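Início | Fóruns | Casa e Têxteis | Regras | Pesquisar | Entrar

Fórum Komance › Casa e Têxteis › Roupa de cama
Tópico: Dobragem de tecidos estampados sobre a cama 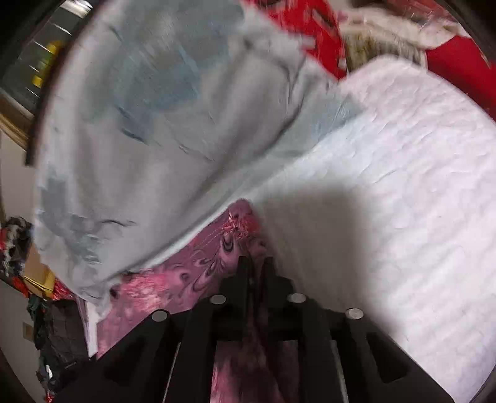 Tecido estampado em rosa e roxo, pano azul-acinzentado e resguardo branco acolchoado.

borker_textil escreveu:
Exmos. membros, venho solicitar parecer sobre a dobragem de panos de naturezas diferentes. O tecido estampado escorrega sempre que é dobrado em conjunto com o pano azul-acinzentado. Trabalho em cima do resguardo, por falta de mesa com largura suficiente. Devo separar as peças antes de dobrar?

Wike232 escreveu:
Recomenda-se a separação. Dobre primeiro o pano maior, em 2 partes no sentido do comprimento, e arrume-o antes de pegar no estampado. Os motivos em redemoinho dificultam o alinhamento das bordas; convém orientar-se pela bainha e ignorar o desenho.

lavandaria_zendlow escreveu:
Discordo parcialmente do membro anterior. No nosso serviço, as peças leves são guardadas dentro das maiores, o que evita vincos e poupa espaço na prateleira. Quanto à superfície, o acolchoado é aceitável, desde que bem esticado.

Wike232 escreveu:
Com o devido respeito, esse método é adequado a peças lisas. Junto à dobra do estampado notam-se pequenos brilhos avermelhados, semelhantes a lantejoulas. Se forem aplicações, podem prender nas fibras do outro pano. Mantenho a recomendação.

lavandaria_zendlow escreveu:
A observação é pertinente. Havendo aplicações, a peça deve ser dobrada pelo avesso e guardada à parte. Para tecidos sem relevo, mantenho o que escrevi.

borker_textil escreveu:
Agradeço os esclarecimentos. Subsiste uma dúvida quanto à lavagem: o estampado pode seguir a 40 graus com a restante roupa de cama?

Wike232 escreveu:
Prevalece sempre a indicação da etiqueta. Na ausência desta, aconselha-se água fria e lavagem em separado, em particular nas primeiras utilizações.

moderacao_komance escreveu:
Informa-se que as questões relativas a lavagem devem ser colocadas na secção Tratamento de Roupa. O presente tópico permanece aberto para assuntos de dobragem e arrumação.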